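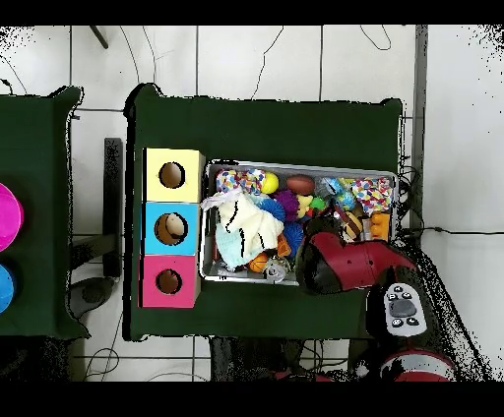 Check the props before the battery, every single time, says one reader of the February version of this list, and after another half year of flying I've come around to that view. So props go first now! The rest is in the order I walk through it with my own Stuvell quad, comments included.

Preflight checklist for small camera drones
Updated Aug 4, 2024

1. Props
Run a fingernail along both edges of each blade. Any nick you can feel means a new prop. OK / Replace
Comment: I'm still on Lemaire folding props and I love them, but the hinge screws do creep loose. A quarter turn is plenty.

2. Battery
Look for swelling, then push until both latches click. Cells within spec on the app screen. OK / Do not fly
Comment: My oldest Soltum pack is at 300 cycles and still flies a full loop of the lake (it's slower to charge, though). I write the cycle count on a bit of tape.

3. Motors
Spin each by hand, power off. Listen for grit. OK / Clean / Replace 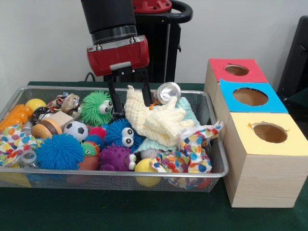
Sand is the big one where I fly, and a soft brush gets most of it out. If a motor still sounds crunchy after brushing, park the drone and order the part. I put mine off last summer and ended up wading for it, which was a great story and a terrible afternoon.

4. Gimbal and camera
Clamp off, lens clean, full tilt up and down with no twitching. OK / Recalibrate
Comment: Taking the clamp off is the step I forget most. Mine has a red ribbon on it now.

5. Tracking add-on
Kosik unit seated, app paired, firmware 2594 or later. Lock onto a parked car and walk a circle. OK / Re-pair
Comment: So much better than it was in February! It used to lose me behind every tree.

6. GPS and home point
Wait for 9 satellites or more, then confirm the home point on the map. OK / Wait
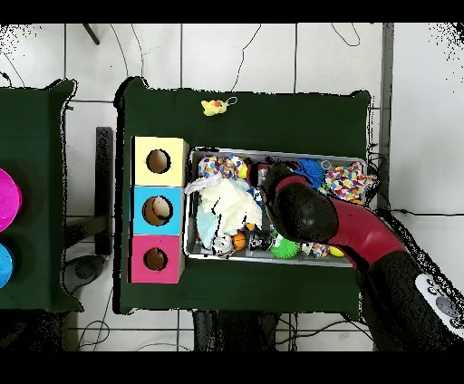
7. Return height
Set above the tallest thing nearby. OK / Adjust
Comment: 44 meters clears the pines at my usual field with room to spare. Check yours again whenever you change fields.

8. Hover test
Head height, one minute, hands on the sticks. Any drift or odd noise, land and go back to step 1. OK / Land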